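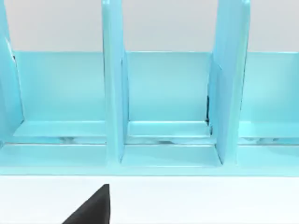
Figure 4. Simulator view: file organiser on the table, fingertip in front of the base.

4. Setting up the organiser task in the simulator

Do this section before you power the real arm. You need the Prirar arm model from section 3 and the Zondia simulator already installed on the workshop PC.

1. Start Zondia and open the scene called "organiser". Leave the wall and tabletop plain for now.

2. Measure your own organiser and type its sizes into the scene settings. Ours is 184 mm high. Measure the dividers too – the sizes printed on the packaging are often the outside ones only.

3. Set the height of the tabletop to match your bench. Check that the organiser sits on the surface and has not sunk into it.

4. Switch to the close view. The front lip should run straight across, with the compartments open towards you.

5. Jog the gripper in until a fingertip shows at the bottom of the view. Stop short of the base.

6. Save this position as "home_front".

7. Set the approach speed to 39 mm per second and run the empty approach. No folder is loaded at this stage.

Note: Shiny paint can give streaks along the floor grooves in the rendered view. Leave the settings alone unless the edge finder picks them up as edges. If it does, lower the gloss value and run step 7 again.

Caution: Do not copy "home_front" to the real arm until you have done the bench alignment in section 5. A small error in table height will drive the finger into the lip.

Caution: Keep the stop button within reach whenever the arm is live, even at low speed.

Section revised 21 September 2022 by Nuwan Wickramasinghe, Droltanport shared workshop. The scene file replaces the one issued in June.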